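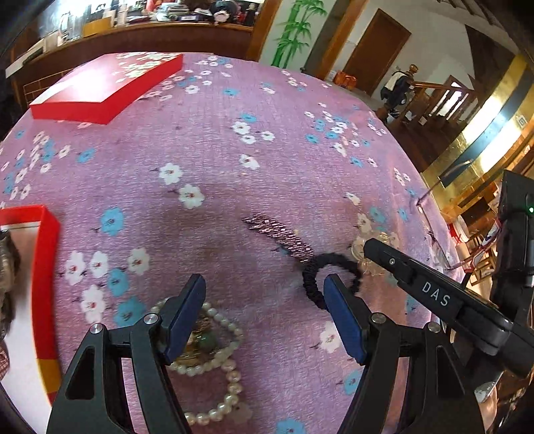

Blue pads on the hand-held, jewelry and hair stuff on the table.

Fingertip pads for small soft items?
Posted 2 Apr 2021

benchleft: Trying to pick between the blue pads in the photo and the Tunstall flat ones. The pearl strand is the hard one. I did 129 grabs with the blue pads over 2 evenings. The scrunchie is easy. The pearls come up fine, then slide if I close from the side.

okra_motor: Flat pads for pearls. Rounded ones only touch at a point or two. I ran Tunstalls on a Bundel arm in December and had 17 drops all month.

benchleft: Drops of what, though?

okra_motor: Cable ties and beads, mostly.

sallowfield: Disagree on flat. Those open-frame fingers bend around things, and a stiff flat pad fights that. Close slower and come straight down. Also, that cloth is busy. If you plan to use the wrist camera to find the pendant, get some plain cloth runs too.

okra_motor: Slower won't fix contact area.

sallowfield: It did on mine — same finger shape, Jinine controller, speed cut in half.

benchleft: I'll try the slow close first. The Tunstalls have to come from Sanedau anyway and they quoted me 2 weeks. Anyone tried the clear hair ornament type of thing? My depth readings on it are junk.

okra_motor: Same with any clear plastic I've used. I set the height by hand.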